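Zero

The sheet from Brivent said that a recalibrated tool would close on the same number every time. It said this in bold. Vibeke Þorgeirsson had read a good many service sheets, and in her experience the bold parts were the ones somebody had argued over.

She closed the right-hand tool on nothing and read the number. 739. She opened it, closed it again. 741.

"That's nothing," said Brock Bergeron, on the phone from Poduval. "Two counts. You could breathe on it and get two counts."

"The sheet says the same number."

"The sheet means near enough."

"Then it should say near enough."

She could hear him eating something. Brock had written the sheet, or at least his initials were at the foot of it, and he had never struck her as a man who took a tool apart in a room where people slept. He had a bench in Poduval with a lamp on an arm. She had the light from the window, which by now was on the pillows and no use to her whatever.

She did the outer pivots first. The sheet wanted them tightened until the arm stopped rocking and then eased back a touch, and it did not say how much a touch was. She tightened, eased, rocked the arm with her thumb. There was still something in it, a small dry tick she felt more than heard. She eased it less. The tick went, and the arm became stiff, so that when she let go the pads came apart late, like someone letting go of a handshake.

"Try it on a part," Brock said. "Never mind the empty reading. Try it on something small."

The small thing was a wooden peg. It had a cap at one end, and she had already dropped it twice before she touched the pivots.

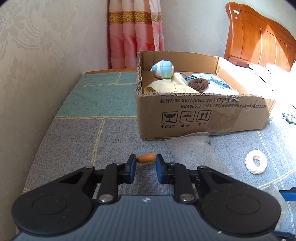 The peg between the pads.

It held. She turned her wrist over and it held, and she turned it back.

"There you are," said Brock.

"It held on Jusley's day as well. It held all morning."

He had no answer to that, or he was swallowing. Jusley had looked after the tools before her and had signed them both off as good, with a tick in every box down to the bottom of the page. Afterwards the right-hand one had begun to let go of things when it was tilted. Head office called this drift. Vibeke thought drift was a word for a screw that somebody hadn't done up, but she had been asked to use the form, and the form had a box for drift and none for screws.

She wiped the blue pads with a barely damp cloth. The sheet allowed this. It forbade alcohol, and it also forbade fluff, and then it recommended a cotton cloth.

"How many cycles do you want?" she said.

"Three hundred."

"By hand."

"It's a hand-held tool, Vibeke."

So she sat on the edge of a chair and squeezed, and let go, and squeezed. Somewhere in the second hundred her palm began to ache along the base of the thumb. She lost her place once and went back ten to be fair to it. At 300 she closed it on nothing and looked.

739.

She opened and closed it again. 739. And again, with Brock breathing in her ear, 739.

"I'll take that," he said.

"I wouldn't."

She opened it wide instead. The sheet gave 1084 for wide open, and she had never once seen 1084. It gave 1084.
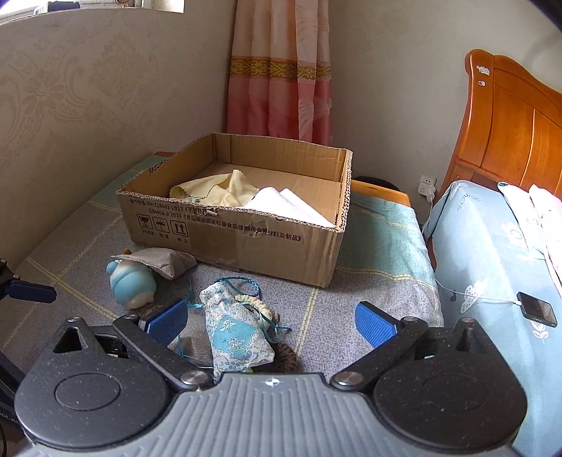
There was dust on the housings, a fine pale speckle that she had been looking at all afternoon without seeing. The sheet had nothing to say about dust. She asked Brock whether it mattered.

"Not on the outside."

"And how would it know which side it was on?"

He laughed, though she had meant it. She ran a dry brush round the upper joints and along the linkages. Then she closed the pads.

740.

It was a number she hadn't had before. She didn't read it out. She closed them again and got 739, and then 740, and she put the brush down on her knee.

"What's it say?" said Brock.

She thought of the people at Zodier who would get the file, and who would see a tick and be pleased with it, as they had been pleased with Jusley's.

"It says near enough," she said.

"Good. Sign it off, then."

She took the form and wrote all three numbers in the margin, small, beside the box for drift. The box itself she left alone. Then she picked up the left-hand tool, which was supposed to be fine, and rocked its arm with her thumb.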